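How to Sort a Mixed Toy Basket

A play basket with a handle tends to fill up with whatever is nearby. Sorting it takes 11 minutes once you have done it a couple of times. You need a clear table, the basket, and a second container for things that belong elsewhere.

Step 1. Bring everything to one table

Set the basket in the middle and put stray items next to it. Shoes go at the back, side by side, so they don't get mixed in with the toys. Leave cloths folded for now. A bright orange one standing up behind the banana pieces and the pepper fills the back part of a wicker basket.

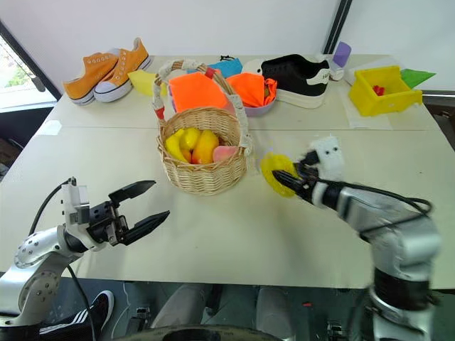
Step 2. Take out what isn't play food

Lift the cloth out first. Then pull out anything that isn't a fruit or a vegetable and put it in the second container. I use a Wollis bin with a lid, but a shoebox works.

Step 3. Check the basket

With the basket empty, turn it over and tap the bottom. Run a hand along the rim and feel for broken ends in the weave. If the handle is wrapped in fabric, see that the wrap is still tight. Borghild Lie taught me to tuck a loose end back under itself and hold it with 5 stitches of plain thread. Glue leaves a hard spot.

Step 4. Put the play food back

Only a few pieces go back at a time. A yellow pepper, a mango and something lemon-like fit inside, the mango leaning against the side, and a child can see each one without digging.

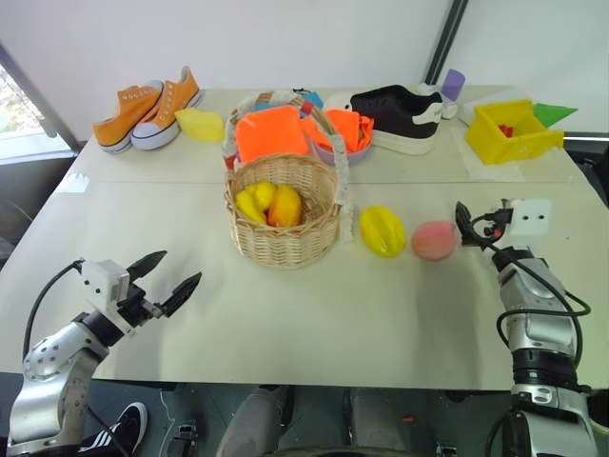
Keep the rest of the set on a shelf and trade pieces every month or so. Wipe plastic fruit with a damp cloth before it goes back in, and let it dry fully, as wicker holds moisture and will start to smell. The shoes go back to the hall last.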